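Procès-verbal – réunion de l'atelier Jedow
16 janvier 2025

Présidence : Silvan Bachmann

1. Le PV d'août est approuvé sans modification.

2. Budget. Il reste 578 francs pour le matériel. L'offre Gellar pour 66 cubes de mousse est retenue, celle d'Aigner est écartée – délai trop long.

3. État des blocs. Le revêtement de certains cubes se fissure, le bleu clair surtout. On garde les blocs jaunes et violets.

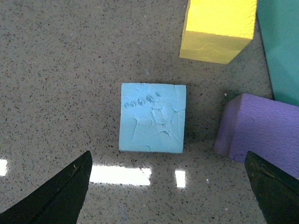 4. Rangement. Le plan de travail est libéré après chaque séance, les blocs retournent au placard 2.

Séance levée à 18 h.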